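Oito meses com o braço e a mão da Vorkavard aqui na oficina. Prometi contar como correu quando acabasse o período de aluguer, e acabou. Vai em fio, sem grande ordem.

1/ Para quem não viu os posts de março: alugámos o kit Urneck, que é braço de bancada, mão com dedos, controlador e software. Quem vende e dá assistência em Portugal é a Tradier. Não recebi desconto nem nada em troca destes posts.

2/ O preço: 903 euros por mês, com seguro e uma visita técnica incluída. A segunda visita já se paga à parte. Precisámos dela em junho, por causa de um conector.

3/ Montagem. O manual fala numa manhã. Levámos dois dias, quase tudo por culpa do controlador, que não aceitava o IP fixo da nossa rede. A Tradier resolveu por telefone, mas só à terceira chamada. A parte mecânica é simples e está bem explicada.

4/ O que fazemos com ele: testes de preensão para clientes que querem saber se um objeto deles pode ser manuseado por uma mão deste tipo antes de gastarem dinheiro numa linha. Embalagens, louça, utensílios, coisas de casa. Quase nada é peça industrial.

5/ Software. O editor de tarefas chama-se Galli e vem no kit. Gravar uma trajetória à mão, guiando o braço, funciona bem. Editar depois é penoso: não dá para mover um ponto sem recalcular tudo o que vem a seguir. Enviei o pedido em maio e responderam que está na lista.

6/ O Galli também não guarda versões. Perdi uma tarde de trabalho por gravar por cima do ficheiro errado. Agora copio a pasta inteira para outro disco antes de mexer.

7/ A mão. É o melhor do conjunto. O controlo de força tem dez níveis e os três mais baixos são utilizáveis com papel e plástico fino. Noutro kit que testámos no ano passado, o nível mínimo já amassava tudo.

8/ O nosso protocolo para objetos leves tem 44 tentativas por objeto, sempre com a mesma posição de partida. Conta como falha se o objeto cair, rodar na mão ou ficar com vinco.

9/ Copo de papel vazio, força no nível 2: 43 boas em 44. A que falhou foi por vinco, no bordo. Com o nível 4 os resultados pioram logo, e acima disso nem vale a pena tentar.

10/ Embalagens em película são outra história. O plástico escorrega, os dedos apanham uma dobra e o objeto roda. Cheguei a resultados aceitáveis com velocidade reduzida, mas demorei semanas a afinar e não sei se outra pessoa teria essa paciência.

11/ Varas e cabos redondos: bem, desde que a mão venha de cima. De lado, bate na mesa antes de fechar.
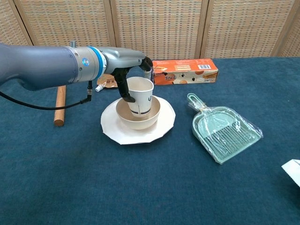
12/ A toalha na mesa ajuda mais do que eu esperava. Em tampo liso os pratos leves fugiam ao primeiro toque e tínhamos de repor tudo à mão. Com pano ficam quietos. Se forem alugar um destes, levem pano, custa pouco.

13/ Cabos. O meu maior reparo ao produto. O cabo que liga ao punho fica por fora e prende-se quando o braço roda muito. Foi assim que estragámos o conector de junho. A Vorkavard vende uma guia à parte - devia vir na caixa.

14/ Ruído: baixo. Dá para falar ao telefone ao lado. O ventilador do controlador incomoda mais do que o braço.

15/ Assistência da Tradier: simpáticos, respondem no próprio dia, mas as peças vêm de fora. Estivemos nove dias parados à espera do conector e pagámos a mensalidade por inteiro. Pedi crédito, recusaram. Está no contrato, leiam a cláusula das paragens.

16/ Para quem serve: gabinetes pequenos e escolas técnicas que queiram testar objetos variados sem comprar equipamento. Para repetir sempre o mesmo movimento numa linha, há coisas mais baratas e mais rápidas com uma pinça simples.

17/ Vamos renovar? Sim, por mais seis meses, com a guia de cabos incluída, que foi a condição que pus. Não consegui baixar o preço.

18/ Já me perguntaram pelas folhas de registo do protocolo. Posso partilhar o modelo em branco, os resultados dos clientes não. Mandem mensagem com o email e envio até ao fim da semana.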